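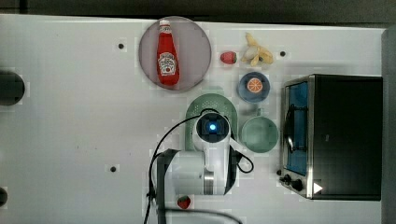
3.2 Collection of Demonstrations

Figure 2 shows the workspace from the overhead camera. All examples in the Kistlow set were gathered on this white tabletop with a single arm, using toy food, a small set of dishes, and a toaster oven placed at the right side of the table. In the layout of Figure 2, the ketchup bottle lies on the plate, the orange slice is in the blue dish, and the green bowl is empty. The banana and both strawberries rest directly on the table.

We recorded 593 demonstrations over 17 layouts. Each layout was paired with 5 language instructions of the form "put X in Y" or "move X next to Y". An operator guided the arm by teleoperation and marked the end of each attempt with a foot switch. Joint positions and gripper state were logged together with the overhead view. Attempts in which the operator released the wrong object were kept but labeled as failures; there were 122 of these, and they are used only to train the success classifier in Section 4.1.

Object positions were changed by hand between attempts. The oven stayed fixed within a layout. We did not remove distractor objects, so most views contain several items that the instruction does not mention. The arm may also cover part of the work area, as it does with the colander in Figure 2. Such views were retained without masking.

Labels were checked by a second annotator using the Grovum review tool.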